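Hillby Library District Extends Hours and Drops Late Fees at All 4 Branches

May 28, 2021

The Hillby Library District will lengthen its opening hours and stop charging late fees at its 4 branches under a service plan approved by the district board this week. The changes take effect with the start of the summer schedule and apply to the Central, Jorno Street, Rieger Park and Kanham branches.

Under the plan, the Central and Kanham branches will remain open until 8 p.m. on weekdays. The Jorno Street and Rieger Park branches will close at 7 p.m., one hour later than at present. Weekend hours are unchanged at all locations. The district will publish the full schedule on its website and post it at each entrance.

Late fees on books, magazines, audiobooks and films will end for all cardholders, and existing late fees will be cleared from library accounts automatically. The district reports that 2,926 cardholders currently have a balance that prevents them from borrowing. Residents in this group do not need to visit a branch or complete a form. Their borrowing rights will be restored when the new schedule begins.

Charges for lost or badly damaged items will remain in place. An item will be treated as lost when it is six weeks overdue, and the replacement cost will then be added to the borrower's account. The charge will be removed if the item is returned in usable condition. 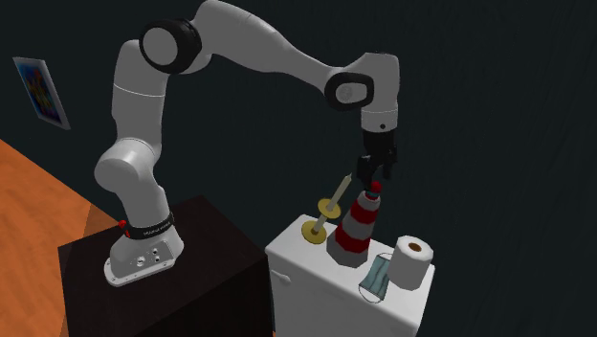

The board began its review of fees in January, after branch managers reported that many families had stopped using their cards over small unpaid amounts. Staff compared the income from late fees with the cost of collecting them, including postage, card processing and desk time. The review found that the fees brought in little more than the district spent to collect them, and that most of the money owed on older accounts was unlikely to be paid.

Residents were invited to comment on the draft plan by mail, by email and through a form on the district website. The district received 172 responses, of which 121 supported ending late fees. Those opposed were mainly concerned that popular titles would be kept too long. In response, the board kept the two-week loan period for new releases and lowered the number of new releases that may be borrowed at one time from six to three.

Several residents also asked for longer evening hours, citing work schedules and the need for a quiet place to study. The added hours will be covered by existing staff and by two part-time positions that were left vacant last year. Hiring for both positions is under way.

The Kanham branch will reopen its study rooms on the first day of the summer schedule. Rooms may be reserved for up to two hours by phone or at the front desk, and each reservation requires a valid library card. The meeting hall at the Central branch will stay closed until work on its ventilation system is complete. Groups that held reservations for the hall have been offered space at Rieger Park.

Curbside pickup will continue at all branches. Patrons who prefer this service should place their requests by noon for pickup the following day. Book drops will be open at all hours, and items left after closing will be checked in the next morning.

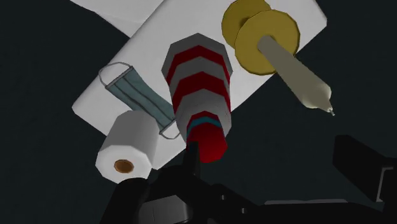 Cards and Account Questions

Library cards are free to anyone who lives, works or attends school in the district. Applicants should bring photo identification and proof of address, such as a utility bill or lease. Applicants under 16 need the signature of a parent or guardian. Cards that expired during the past year have been extended through the end of the summer.

Cardholders may check their balance online or at any service desk. Anyone whose account still shows a late fee after the new schedule begins should contact the branch where the card was issued. Notices will still be sent three days before an item is due and again one week after the due date. Patrons may choose to receive them by email, text message or mail.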